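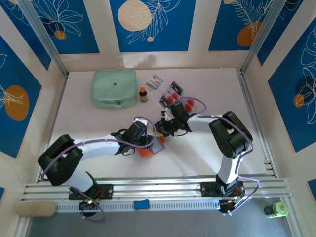

October 18, 2023

Quick one, bus in 15 minutes. Bag sort-out day. Finally!

Been putting it off since May, when we got back from Nilmini's and I shoved everything in the cupboard without looking. So, the small stuff. The mint green zip pouch stays, obviously. Had it for years and the zip still goes. Plasters, hair ties, the good tweezers (Usa, if you're reading, I do have yours, sorry). No more loose coins in there, it weighed a ton last time.

Little brown bottle with the orange cap: coming with me, but in a freezer bag this time. Lost a perfectly nice scarf to a leaky lid once and I'm still cross about it.

Then the blister pack, the one with the four red round things. Always end up at the bottom of the bag with a corner poking through the lining. Going in the side pocket from now on. Same for the card, whcih I'd only bin by mistake otherwise.

Still to do: chargers, socks, the drawer of doom. Shanthi says roll the socks, Mitali says fold. I just stuff them in shoes tbh.

Right, coat on. Will do the drawer at the weeknd, probably.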